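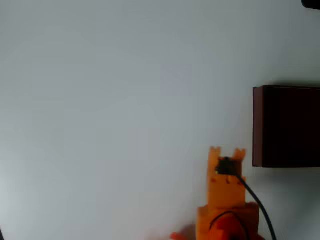 4. Preparing the table top

4.1 Before you start

The Sokley work table is delivered with the white top already fixed to the legs. The top must be clean and level before you put any load on it. Please read the whole section one time, then begin with step 1.

You will need:
Two soft cloths, without buttons or zippers
Mild dish soap and warm water
A spirit level
The hex key from bag 2

Note: If your top has the order number 3016 on the underside, it has the matt coating. For this coating do not use the Fillico polish, also not a small amount.

4.2 Cleaning the surface

1. Peel off the protective film, if it is still there. Start at one corner and pull slowly and flat to the surface.
2. Mix a few drops of soap in the warm water. Dip the first cloth and press it out well.
3. Wipe in straight lines from the back edge to the front edge. Do not make circles.
4. Dry with the second cloth.
5. Look at the surface from a low angle, with the light coming from the opposite side. Remains of glue are seen as dull spots. Repeat steps 2 to 4 on these places only.

CAUTION: Do not use scouring powder, steel wool or any cleaner with acetone. Scratches in the white coating can not be repaired and are not covered by the Olomance warranty.

4.3 Leveling

6. Put the spirit level in the middle of the top, first along the long side, then along the short side.
7. Turn the foot at the lowest corner with the hex key. One half turn lifts the corner by some 2 mm.
8. Check both directions again. When the table still rocks, the fault is mostly the foot diagonally opposite to the one you adjusted.
9. Tighten the lock nut on all 4 feet.

Note: On a carpet the feet sink during the first days. Repeat steps 6 to 9 after one week.

4.4 Daily use

Put a mat under hot cups and under everything with rubber feet. Dark rubber can leave a yellow mark which stays. Ink should be wiped away at once with a damp cloth. Lift heavy objects, do not push them over the top.

For spare feet and lock nuts write to Comfort Bawa, Boateng parts desk, and give the order number from the underside.

Section revised 2026-07-28, checked by Philomena Ackah.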